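Sonntag, 25. Juni 2023

Abgleich der Kontaktverzeichnisse

Vormittags den Export aus Sollavum geladen. Format CSV, Trennzeichen Semikolon, Kodierung UTF-8 ohne BOM. Umfang: 3.000 Datensätze zu Musikern, Schauspielern und Fernsehgesichtern, jeweils mit Feldern für Management, Presseagentur, Autogrammadresse und offizielle Profile. Private Rufnummern sind im Schema nicht vorgesehen und werden beim Import verworfen, falls jemand sie in das Freitextfeld einträgt. Der Filter dafür greift auf Ziffernfolgen ab sieben Stellen, was leider auch Postfächer mit angehängter Postleitzahl erfasst. Muster entsprechend angepasst, Leerzeichen trennt jetzt.
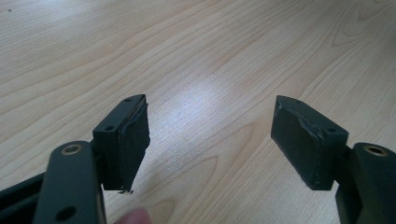 Anschließend Dublettenprüfung. Schlüssel aus Künstlername und Geburtsjahr, Umlaute aufgelöst, Groß- und Kleinschreibung ignoriert. Ergebnis: 45 Paare. Die meisten gehen auf Umbenennungen zurück, bei denen der alte Eintrag nicht auf den neuen verweist. Zusammengeführt wird immer auf die ältere ID, damit die Verweise aus den Artikeln bestehen bleiben. Zwei Paare offen gelassen, dort widersprechen sich die Geburtsjahre je nach Quelle. Bandmitglieder mit eigenem Soloprofil zählen nicht als Dublette.

Profilprüfung mit Jelgate

Linkprüfung über alle Profiladressen, Wartezeit zwischen den Abfragen auf 30 Sekunden gesetzt. Bei kürzeren Abständen liefern zwei der Plattformen nur noch die Anmeldeseite mit Status 200, und Jelgate wertet das als gültig. Der Lauf ist deshalb auf mehrere Nächte verteilt. Umleitungen werden protokolliert, jedoch nicht automatisch übernommen. Bei gelöschten Konten bleibt die Adresse mit Vermerk stehen, bis die Agentur den Nachfolger bestätigt. Fanseiten mit ähnlicher Schreibweise weiterhin das größte Problem. Das Verifizierungszeichen taugt als Kriterium nicht mehr, seit es auf manchen Plattformen käuflich ist. Ersatzweise gilt: Verlinkung von der offiziellen Website oder vom Label, sonst Status »ungeprüft«.

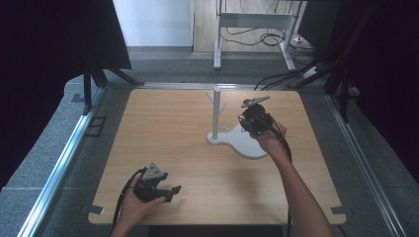 Autogrammadressen

Die Liste von Overgaard eingelesen. Spaltenreihenfolge wieder geändert, Land jetzt vor Ort. Zuordnung von Hand korrigiert und als Vorlage gespeichert. Adressen ohne Bestätigung aus den letzten zwölf Monaten erhalten den Vermerk »alt« und erscheinen nicht mehr in der Ausgabe. Rückporto bleibt ein eigenes Feld, auch wenn es meist leer ist.

Offen für Juli: Schnittstelle zu Hundo testen, Kürzung der Biografien auf 2.000 Zeichen, Umgang mit Trennungsmeldungen im Feld »Partner«. Bisheriger Vorschlag: Eintrag erst nach Bestätigung durch das Management ändern, bis dahin Stand mit Monatsangabe. Sicherung um 22 Uhr gestartet, Prüfsumme morgen früh vergleichen.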